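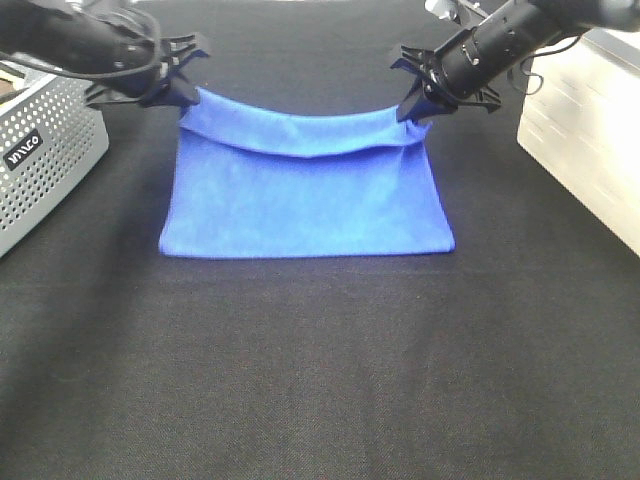

Figure 7. Two-arm hold on a towel, both upper corners gripped.

7.3 Checking the fold planner before you trust it

The Pliltivano planner reports a confidence score for every grasp. Treat it as a hint. On our bench it gave high scores to grasps that had hold of one layer when the plan called for two.

1. Start the planner in step mode. Do not use continuous mode until you have finished this section.

2. Load the cloth profile. The default profile assumes a square cloth lying flat, so enter your own measurements.

3. Run "find corners" and compare the markers on the overlay with the cloth itself. A corner bunched up in the fingers is often marked as if it were flat. Move the marker by hand if so.

4. Set the lift height to 12 cm and step through the lift. Some sag between the two grip points is normal. The preview draws a straight line there, and the preview is wrong.

CAUTION: Keep one hand near the stop button during step 4. The planner checks the arms against each other but knows nothing about boxes or panels at the sides of the table unless you add them under Obstacles.
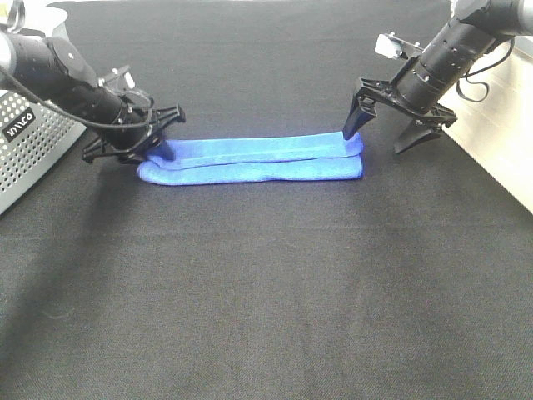 Page 61

5. With the towel folded to a strip, read the state line for each gripper. "Contact" means only that the software believes a finger is touching something. A fingertip resting on a corner and a proper pinch can both show up as "contact".

6. If the two grippers differ, pause and look at the table. Then choose Regrasp for the doubtful side only. Regrasp Both throws away the good hold as well.

7. Save the log and repeat from step 3 with the cloth laid out again. We ask for 16 clean runs before continuous mode.

Note: The release notes claim that version 148 fixes false contact readings. Aarti Gautam and Spyros Petkov tested it in April and still got them on thick cloth. Leave the manual check switched on.

Brirulon Motion Software | Manual questions: Paweena Hemmin, Documentation | All rights reserved | Back to top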